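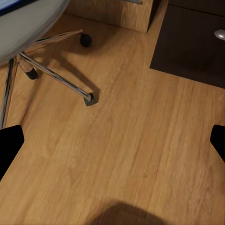 Figure 1. Wrist view in the simulated attic, gripper open, office chair ahead.

Teaching a Two-Armed Robot to Tidy: Collecting Examples in Simulation
Project report, Notelcombe Robotics Studio course
Submitted 9/22/18

1. What we set out to do

Our team wanted a robot to learn small tidying jobs from examples, with no hand-written motions at all. You drive the robot yourself, you record everything it sees and every joint angle, and later a network tries to copy you. I had read plenty of papers on this and I still wasn't ready for how much fun the driving part is!

We did all of it in simulation. The lab's real arms are shared with three other courses, and in a simulator we could work at midnight in our socks (and did). The software we used for driving is called Rovelis. It reads two hand controllers and moves the left and right arms to match, and it saves each attempt as one episode with the camera views lined up in time.

2. The room

We picked one attic home from the Laskowska set of interiors and stayed in it for the whole project. It has a sleeping area and an office, with sloped ceilings that make the light change a lot from spot to spot. At first I wanted many rooms. Our advisor talked us into one room done well, and I'm glad.

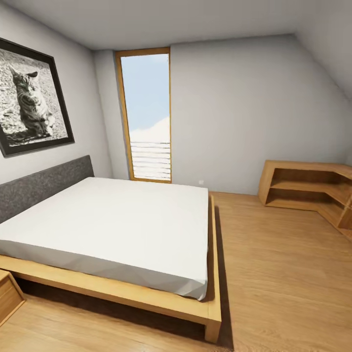
Figure 2. The sleeping area: platform bed, tall window and low corner shelving.

The bedroom turned out to be where we learned to drive. There is a clear stretch of floor to the right of the bed, and the open shelves make good targets for placing things. Placing sounds easy until you try it with controllers - my first dozen tries mostly ended with a dropped block and some quiet swearing. We threw those early ones away, then later wished we had kept a few, as failed attempts can be handy for training a success detector.

3. Collecting the episodes

We recorded 1,817 episodes over 18 sessions. Each session had one driver and one checker. The driver did the task, and the checker watched the playback and marked it keep, redo or unsure. We swapped jobs whenever the driver started to get sloppy, and you can see it coming: the hands speed up and the paths get lazy.

Every episode got a one-line instruction in plain words. We wrote these before driving, then changed the wording afterward if what we did didn't match. "Put it on the desk" was a bad one. The desk is huge, and two drivers would put the same thing in totally different places, so the instructions got longer as the weeks went by. 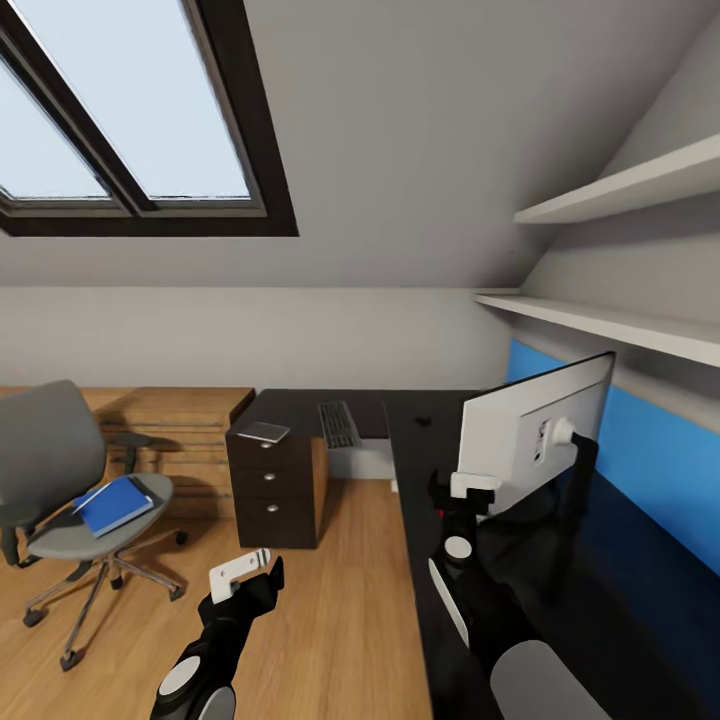
Choosing start positions took us longer than any other decision in the project. If the robot always begins in the same pose, the network learns the pose and not the task, so we wrote a small script called Ballenent that nudges the base and arms before each episode. It also had to keep both arms usable. Starting with the right gripper right in front of the monitor base, for instance, leaves very little room to move before you bump the screen, while the left arm out by the chair has a free path to the blue book on the seat. We ended up liking a mix of cramped and roomy starts, and the cramped ones taught us to back out first and reach second.

4. Checking what we had

Before training anything we went through the wrist camera views on their own. That was a great idea that came from a bad day: a whole session had been saved with the wrist views swapped left for right, and the head view looked perfectly fine. We fixed it with 4 lines of code. After that, 97 more episodes were dropped for late starts, where the driver was still getting settled and the arms just hung there.

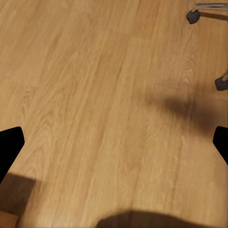

Figure 3. Wrist view near the floor, fingers apart, with arm shadow along the bottom.

Declan Dunne read our draft and wrote back that he would not drop the late starts at all. In his view a learner should see some waiting, or it will never know what to do when the instruction comes in slowly, and he suggested we trim them to a second or two of stillness and put them back in.

We think he's right, and it's a small change to the script. The trimmed episodes will go into the next training run along with the rest. I also want to try a second set of shadows, with the ceiling light moved, as the arm's own shadow shows up in a lot of our wrist views and we don't know yet how much the network leans on it.

5. Next steps

- Put the trimmed late starts back in
- Move the light and record the desk tasks again
- Rewrite the remaining short instructions
- Ask for an hour on the real arms in the last week of September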